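Melance Street laundry room to reopen in July with new prices

Residents of the Melance housing block will get their shared laundry room back this summer, the building association said on Thursday, April 26, 2018. The room has been closed since winter, when a water pipe under the floor broke and the whole ground level had to be dried out.

The new room will have seven washing machines and three dryers. All of the washers will be front-loading.
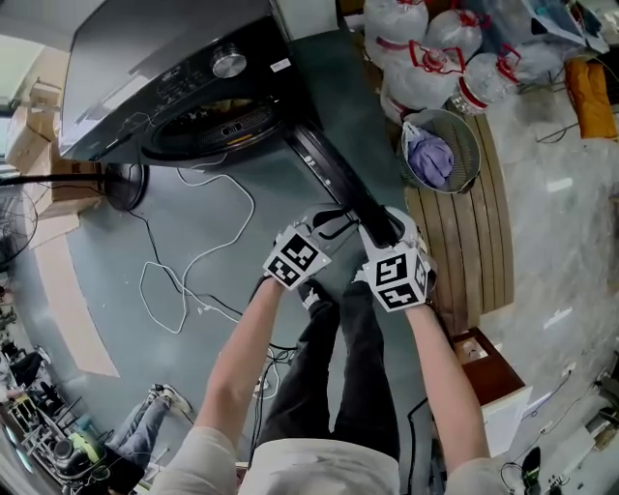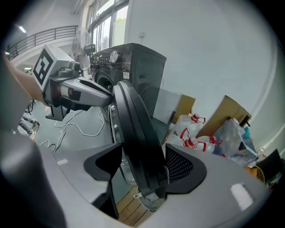
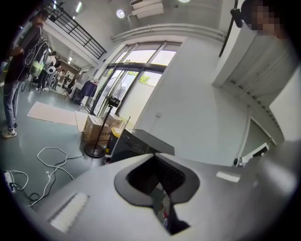
The repair took longer than people in the building expected. According to Viktória Farkas, who is the chair of the association, the first company found that the old drain was too narrow for the number of machines connected to it. The work then stopped for several weeks while the association asked for new offers. The contract went to Urrutia, a plumbing firm from the same district, which finished the new drain at the end of March. The electrical work is still going on and must be inspected before the room can open.

"I know that many families have carried their bags to the other side of the river all winter," Farkas said. "We are sorry for this. We did not want to open a room that would flood again in one year."

The closest public laundry, Tornell, is more than two miles from the block and closes early on weekends. The association has paid a part of the cost there for residents over retirement age, and this help will continue until the day the new room opens. Receipts can be left in the office mailbox as before. They should have the apartment number written on the back.

The prices will change. Until now a wash was included in the monthly fee, and every household could use the room as often as it wanted. From July each household will get two free washes a week, and will pay for the next ones with a card. The card can be filled at the office or at the Fellow grocery store on the corner. The association has not yet decided on the price of an extra wash, but it will be announced together with the opening date. Drying will stay free for everybody.

Not all residents are happy with this plan. Eglė Navickas, who lives on the top floor with her husband and children, said that two washes are not enough for a family with small kids.

"With a baby you wash almost every day," she said. "A person who lives alone gets the same number as we do, and I don't think it is fair. I wrote a letter about it and some of my neighbors signed it too."

Farkas confirmed that the letter was received. She said the association will discuss it at the next meeting, and that a higher number for bigger families is possible – but the water bill for the block has gone up every year and somebody has to pay it.

The booking system will also be different. The paper list on the door will not come back. Residents will choose their time on a screen in the entrance hall or by phone during office hours, and a time that is not used in the first minutes will be open to the next person. Washing late in the evening will not be allowed, because the apartments directly above the room have complained about the noise for a long time.

The old lockers for detergent were damaged by the water and will not be replaced. Anyone who still has things stored in the bicycle room since the flood is asked to pick them up before the end of June. Questions about the cards and the booking can be sent to the office, which is open in the mornings from Monday to Friday.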